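Search posts, people, tags
Search
Clear

Anikó Boros
Mon 31 March

Thread on reading a water meter well enough to find a toilet leak. Written after a month of night flow logs from the Kong, a 16-unit walk-up where I look after the plumbing. Most of it applies to a house.

The number you want is minimum night flow. Take the lowest sustained flow between the last person going to bed and the first one getting up. In a house it should be zero. In a building it touches zero often, in short gaps between flushes.

If the flow never touches zero, water is going somewhere all the time. A dripping faucet can do it. An irrigation valve can do it. In older apartments the first suspect is always a toilet.

Start at the meter. Lift the lid and find the small triangle or star wheel on the dial. That is the low flow indicator. It moves at rates the main hand won't show you for several minutes.

Digital meters usually replace the wheel with a flow reading or a dripping faucet icon. Check what your icon means before trusting it. On some models it lights only after a full day with no zero-flow interval, and it stays on for a while after the repair.

Everyone stops using water. Ice maker off, softener in bypass. Look at the indicator. If it's still, write down the full register including the small digits, wait, and read it again. A still indicator over a short look does not rule out an intermittent leak.

Intermittent is the common case with toilets, so I'll spend some posts on it.

A toilet tank has two ways to lose water. One is past the flapper into the bowl. The other is over the top of the overflow tube, also into the bowl. Both end up in the drain, which is why there is no puddle and no complaint.

Flapper leak: tank level falls slowly, the fill valve opens when the float has dropped far enough, runs briefly, shuts. On a logger you get a row of small identical spikes at even spacing. People call it phantom flushing.

Overflow leak: the fill valve never shuts. Level sits at the lip of the tube and the excess goes over. On a logger you get a flat line above zero. No spikes at all, just a floor.

So the trace tells you which part to buy before you open a tank. Spikes at a regular interval, look at the flapper and its seat. Flat floor, look at the fill valve and the float setting.

At the Kong I had both on one riser. Floor plus spikes on top of it. That took me longer to read than I'd like to admit, as I kept treating the floor as meter offset.

The logger is a Setik clamp-on, sampling on the cold supply after the main shutoff. Clamp-on sensors have a zero drift. Shut the main valve fully, let it sit, and record what the sensor reports as flow. Subtract that. I did this in week three. Do it on day one.

With the offset removed the night floor came out at 132 gallons per day. Two toilets, as we found later. Neither tenant had noticed a sound.

To locate a leak in a multi-unit building, isolate by riser first. Close one riser valve at night, with notice given, and watch whether the floor drops. Open it, wait for the refill to settle, then go to the next one.

Watch out for the refill. When you reopen a riser every tank on it that has lost level will top up at once, and the trace looks terrible for a few minutes. Don't log that as leakage. Tianyou Zou wrote "burst?" in our notebook next to one of these.

Old gate valves may not close all the way. A riser valve that passes a little will hide a small leak from you and you'll clear a riser that's guilty. Listen at the valve with a screwdriver against your ear. If it hisses, your test on that riser means nothing.

Once you know the riser, go unit by unit with dye. Tablets or food coloring both work. Put it in the tank, don't flush, come back later and look at the bowl. Color in the bowl means water is getting past something.

Dye will not tell flapper from overflow unless you look at the tank too. Check the level against the top of the tube. If water is at the lip, fix that first, then repeat the dye test. A tank can have both faults. 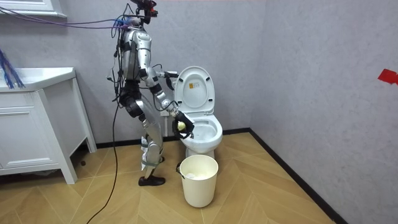 6 min read

Tight bathrooms make the next check awkward, so bring a flashlight and a small mirror. Turn off the stop valve at the wall, mark the tank level with a pencil, leave it alone. If the level drops, the loss is at the flapper, the seat, or the tank gasket. If it holds, suspect the fill valve.

Wipe the flapper seat before replacing anything. Scale and grit on the seat will defeat a new flapper. Run a fingertip around the rim of the seat. A rough patch you can feel is enough to leak.

Chain length. Too short holds the flapper slightly open. Too long and the slack gets caught underneath. Leave a little slack with the flapper down, and trim the extra so it can't reach the seat.

In-tank cleaner tablets: take them out. Chlorine ones harden the rubber and warp it. The worse of my two toilets had a flapper that left black on my hands, which is what rubber looks like when it has been breaking down for some time.

Match the flapper to the valve opening. There are different diameters and a "universal" one fits some of them poorly. If the old part has a number molded on it, order by that number. I bought the wrong size first and went back to Mistance Supply in the rain.

Fill valve: debris under the diaphragm is more common than a dead valve. Shut the stop, take off the cap, hold a cup over the opening, crack the stop open to flush it, reassemble. If it still won't shut, replace the whole valve. They are cheap enough that rebuilding is not worth an evening.

Set the water level to the line marked in the tank. No line, set it a finger's width below the top of the tube. Higher does not give a better flush worth having, it only leaves less margin when line pressure goes up at night.

Night pressure matters. Static pressure in the main rises when the neighborhood is asleep, and a marginal fill valve that shuts fine at dinner may creep before dawn. If your dye test is clean in the daytime and your log is not, test again late.

After the repairs I logged again. Floor at zero with normal gaps. The spikes are gone from that riser. I'm leaving the logger on until June to see whether the new flappers hold, then it moves to the building on Distness Street.

What I'd change: do the offset on the first day, date every valve operation in the notebook with a time, and check riser valves for pass-through before relying on them. My first set of riser tests had to be thrown out for that last one.

For a house, skip most of this. Indicator, register, dye, pencil mark. If the indicator moves with the house shutoff closed, and the shutoff is holding, the leak is in the service line between meter and house and you need someone with a correlator.

Comments

Eero Hakala
Question on the sampling interval. My utility portal gives hourly totals only. Would phantom flushing show up in that or does it average out?

Anikó Boros
It averages out. You'd see hours that never reach zero but you couldn't tell spikes from a floor. Still good enough to know there's a leak.

Zeyu Yao
Had the pressure thing. Dye test fine on Saturday afternoon, meter creeping at 4 am. Replaced the fill valve and it stopped. Our pressure reducing valve was also shot, so check that too if you have one.

Dehua Wei
Gate valves, yes. We put in ball valves on all the risers two years ago mostly so we could run this kind of test. What do you use for notice to tenants, paper or text?

Anikó Boros
Paper on the door, and a text the same evening. The paper gets ignored.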